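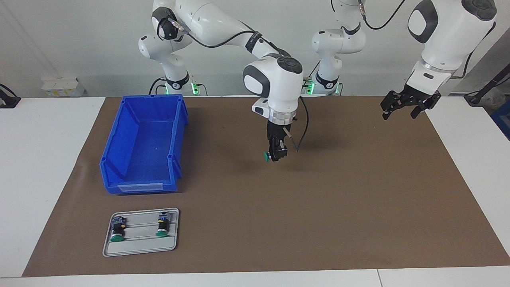

From: Skarphéðinn Riis
To: cell-users list
Date: 17 August 2025
Subject: Re: Questions before the open day at Zodska

Dear Arif, dear all,

Thank you for the questions. I answer them below your text, so that the others who come can read too.

Arif Teoh wrote:
> We are four people from Nakora and we would like to see
> the push-button sorting with the two-arm cell. Is it the
> same cell as in April? And can we bring our own parts?

Yes, it is the same cell, with the two white arms at the back of the table. The brown mat is new. In April we worked directly on the white table top, and several visitors told us that the small parts were difficult to see from the second row.

The parts are the push-buttons with the green cap. They lie in the gray grooved tray at the front, and the blue bin stands behind it. The right arm picks a button and brings it over the mat, and at the end the button should go in the bin. We had 856 picks in the log of last week. I will bring the log on paper, with the failed picks marked, and you are welcome to ask about each of them.

You can bring your own parts, but please send me 2 pieces of each kind before the visit. The fingers of the gripper are made for small things. I can not promise anything for parts that are very flat or very soft.

> Is the left arm used also? Last time it was only waiting.

For the sorting it still waits most of the time, with the gripper open. Demchenko has prepared a second program where it takes the button from the right arm and turns it before the bin. We want to show this one in the afternoon. It is slower, and it was tested only since two weeks, so please be patient with us.

> How long is the demonstration, and where do we park?

One run takes 20 minutes with the explanation. The parking is behind the Durnano building, on the side of the river. The gate is closed on the weekend but the guard will have your names.

One more thing for everybody: please stay behind the yellow line while the arms are moving, also when you want to take a photo. We stop the cell after each run and then you may come close to the table.

If somebody from your group can not eat fish, write to me before Thursday.

With best regards,
Skarphéðinn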